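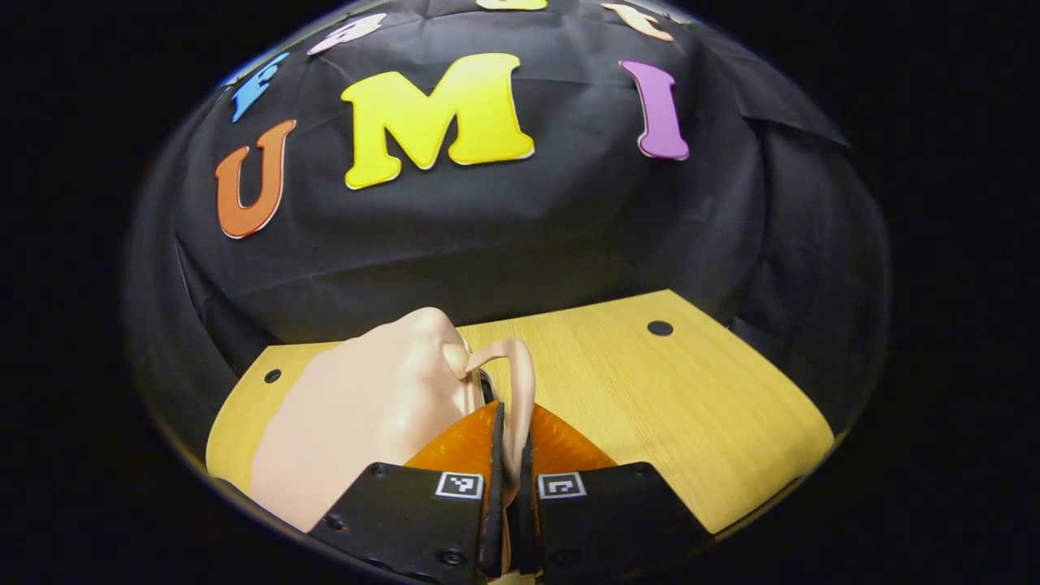
June, 11 at night, feet up, tea gone cold.

Budget day! Nathalie De Haan wants one page from me by tomorrow lunch, and I've got four pages of scribble and a headache. The question is the same as it was in spring – do we buy one proper arm now, or put the money into more handhelds and get a lot more hours of demos first?

I went in this morning all set to argue for the arm. The Clekport quote looks fine until you get to the second sheet, where the mount and the controller are priced separately (of course they are), plus 4,000 for setup and training. Shipping from Stenositz is extra again. Shona Dalgleish laughed out loud when I read it to her and said we could have 4 more grippers and a summer of somebody's time for what they want just to plug it in.

And she's kind of right, which annoys me. I like the handhelds. You pick one up, you do the task, you put it down, and the next person can have a go with hardly any fuss. But we fight over them all day long, and the finger pads have no spares in the drawer at all. So I've put down 20 pairs of pads, a box of screws, and new marker prints on decent stock this time. Gillies can do the lot and they don't charge for small orders.

Zidorus offered a rental, 15 days minimum, and I keep coming back to that. Rent the arm in the fall, see if what we've collected is any good on it, then decide about buying. Nathalie hates renting. She says it's money out the window. I'm going to write it up that way anyway and let her cross it out.

Still need to ask about insurance, and whether the arm would even fit through the side door – I keep forgetting to measure it. Tape measure in bag. Bed.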